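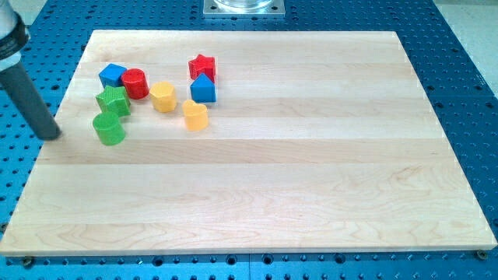
Asemstead Crop Hail Claims, data card

Version 2, January 12, 2018

What you get

A table of 1613 closed hail claims from the farm policies written by Hidham Mutual in the Asemstead valley, one row per claim, plus a short file of policy wordings. The wordings are the longer read, and the plot is thin.

Columns

claim_id: a number, reissued for this release. It will not match anything on your policy.
crop: as written on the application. "Mixed" covers a great deal of ground and tells you very little about it.
acres_insured: from the policy schedule.
acres_claimed: from the claim form. Occasionally larger than acres_insured. We left those rows alone and suggest you do too.
loss_month: June has more rows than any other month, and hail is only partly to blame. A June deadline for late-season cover means that some losses were dated with great care.
adjuster_visit: yes, no, or "drove past."
paid: dollars, after the deductible. Anything under 3000 went through the fast track and has no adjuster notes.

Where it came from

Paper files from the Durnomton office were keyed in by hand over 12 months. The electronic records came out of Duda, the claims system that replaced the paper, and which stores dates as text in whichever order the clerk preferred that morning. We fixed the ones we could. The rest are blank.

Known problems

More than one farm changed hands halfway through a claim, and the old and new owners both filed. Duplicates are flagged in the notes column. Withdrawn claims are missing entirely, so please don't use this table to work out how often people complain.

Use

Fine for teaching, loss modeling and settling arguments about deductibles. Please don't set premiums with it. Hidham tried that with version 1 and had to mail a letter of apology to every policyholder in the valley.

Corrections go in the issue tracker, with the claim_id.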